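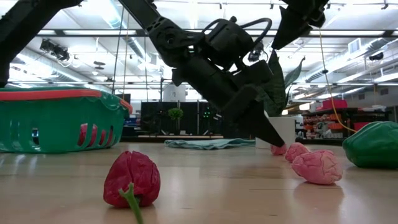
Light wooden tabletop, with a small pink object beside the black gripper.

I am playing Skendell for the third month now, and I think I finally understand why my friends put up with the rulebook. It has 33 pages, in small print, and the translation is sometimes worse than my own English. But the game inside is very good.

For those who do not know it: you are a merchant in a river town, and you carry goods between the harbours before the ice closes the water. Every round you pay your crew, you load the boat, and then you choose one route card. The trick is that all players show the route cards in the same moment. If two boats go to the same harbour, the price falls for both of them. In our group this happens all the time, and always to me and Lucian Lazăr, because we think in the same way. He denies it.

I bought my copy second-hand from a shop called Masmont, where they had it on the lowest shelf under the puzzles. The box was a little crushed in one corner and one token was missing, a grey barrel. I wrote to the publisher, Sedasley, and they sent me a new barrel in an envelope, together with two spare ones. I did not pay anything for this. I mention it here because I have complained about publishers before on this blog, so I should also write when they are kind.

What I like most are the crew cards. There are 7 kinds of sailor, and each one wants something different. The cook wants to be paid every round, but he saves you food. The old pilot takes nothing until the end, and then he takes a lot. In my first games I always hired the pilot and forgot about him, and my victory points disappeared in the final counting. Now I hire him only if I am already rich.

The part I do not like is the ice track. It moves by a die, and if you are unlucky the upper harbours close before anybody has used them. In one game in March we had three high rolls one after the other, and the player who started in the north could do nothing for half of the evening. We have now a house rule – the ice cannot move more than two steps in one round. It makes the game longer, but people are less angry.

My best score is 573, and I am proud of it, although I must say that two of the others were playing for the first time. Before that I had never passed 500.

Next I want to try the expansion, Ngcobo, which adds a fifth player and a second river. Lucian has read the rules already and says that the second river is too strong. If somebody has played it with four people, please write in the comments if it still works, and also if the box fits inside the first one, because my shelf is full.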